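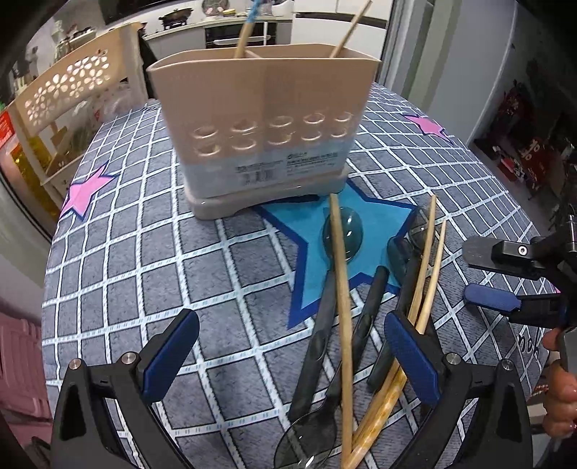
Nonow puts hand gripper upkeep into users' own hands

For immediate release, December

Burkum. Nonow has today put out a new care and set-up routine for its hand-held gripper pairs, the tools used to sort and pick up small household things such as spoons and chopsticks. Free to all owners. No workshop visit needed for most of it.

The routine takes 15 minutes and is meant for the kitchen table or wherever the pair is being used. One screwdriver, one dry cloth, a bit of mild soap. It was written with Keskinen, who look after Nonow tools in Burkum and the area round it.

What gets checked

Pads first. The textured blue pads do the gripping and they pick up grease from cutlery and oil from just about everything. Wipe the textured face in one direction, not back and forth. Let them dry fully before closing the fingers. A pad that has gone shiny is worn, swap it, and swap the one opposite at the same time.

Then screws. Each finger gets a quarter turn test at every screw head. If it moves, take it out, clean the thread and put it back snug. Do not overtighten, the finger body will pinch and the grip goes stiff. Most of the stiff grippers that come in to Keskinen have been overtightened by somebody trying to help.

Hinge block last. Open and close 6 times, slowly. Should feel the same all the way. Any catch near the end means dirt in the hinge, brush it out dry. No oil please, it finds it's way on to the pads.

Trying it out

The test load is deliberately awkward: spoons with smooth clear bowls, thin wooden chopsticks, all in a loose heap next to a drying caddy. Pick up 3 chopsticks one after the other and stand them in the caddy. If one slips, go back to the pads. If one slips sideways, the two fingers are not meeting square and the left one wants resetting, see page 13 of the routine.

Do both grippers of a pair on the same day. One fresh and one tired is worse than two tired, they pull differently and the user ends up fighting them.

Spares and availablity

Pads and screw sets are in stock at Stonow, sold in pairs only. Hinge blocks are still fitted by Keskinen, send in the whole gripper, and please take the pads off before posting.

Printed copies of the routine go out with all new pairs. Owners of older ones can ask for a copy at the Stonow counter or from the Nonow press desk in Burkum.

Ends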